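Filed under: Student Projects > Robotics

Teaching Drover to tidy up, by Viola Caruso

So my project was showing an arm (we call it Drover) a tidying job by remote control! I steer, it records, and later it tries to copy me. I picked toilet roll, a metal tray and two wooden cubes. 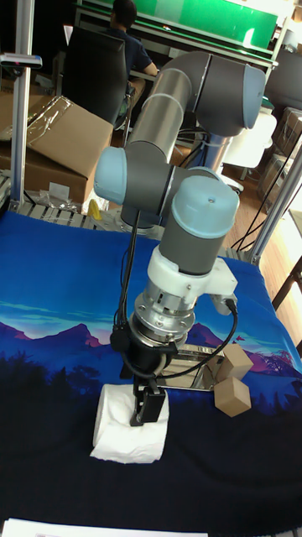
Steering it myself

Tissue is horrible to grip. I kept coming in too fast, so I halved the speed and got some 50 decent runs saved.

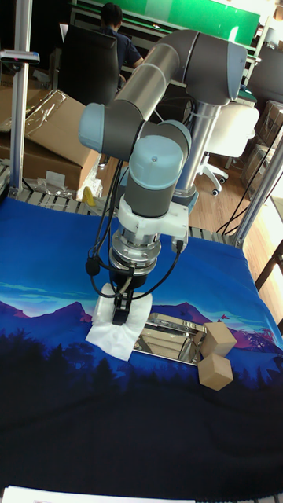
Primo Gatti reckoned I should have kept the clumsy runs too, so the arm learns how to recover. Fair point! I'm trying that next, with the roll going on the tray first.

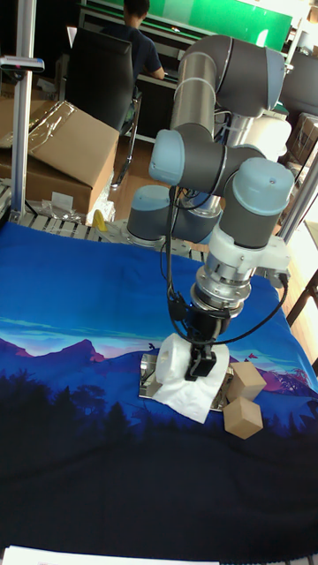 Fig. 3: Gripper lowered onto the roll, cubes to the right.

Related projects
Palletby: stacking by hand guiding
Listano: a cheaper joystick

Contact | Back to top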